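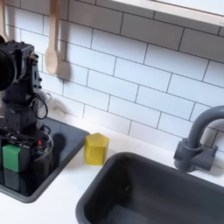 A splashback (in North America, a backsplash) is a panel or band of hard-wearing material fixed to the wall behind a sink, bench or cooking surface. It keeps water, grease and food acids off the plaster or board beneath and gives a surface that can be wiped down.

Materials

Common materials are glazed ceramic tile, toughened glass, stainless steel, stone and laminate. Glazed tile absorbs little water, and most staining takes place in the joints. Joints of 2 mm are usual with straight-edged tile. Cement grout is porous and is often sealed; epoxy grout needs no sealer but sets quickly and is harder to clean off the tile face.

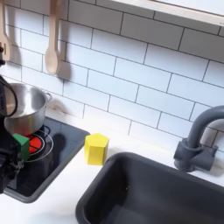

Rectangular tile is most often laid in running bond, each course offset by half a tile. The offset hides small differences in tile length, although long tiles with a slight bow may show lippage, and a one-third offset is then preferred. Grout colour affects how plainly the pattern reads: a grey joint outlines each white tile, while a matching joint lets the wall read as a single surface.

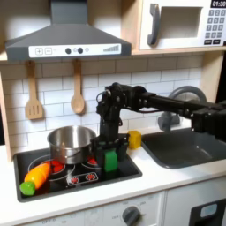
Installation

Sheet behind the tile must be dry, flat and firmly fixed. Adhesive is combed on with a notched trowel in one direction. The junction with the benchtop is filled with flexible sealant, as the two surfaces move separately and rigid grout will crack there. In the Drusport housing survey, 21 kitchens were inspected and 20 had grout in this joint.
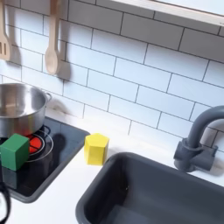
Latrice Nakamura has disputed the survey's reading of those results, arguing that many of the joints had been sealed correctly at first and were grouted over in later repairs. Pouran Kiani's reply, printed in the Plirnton trade bulletin in March, accepted the point for 2 of the kitchens.

See also: Benchtop; Grout; Range hood; Wall tile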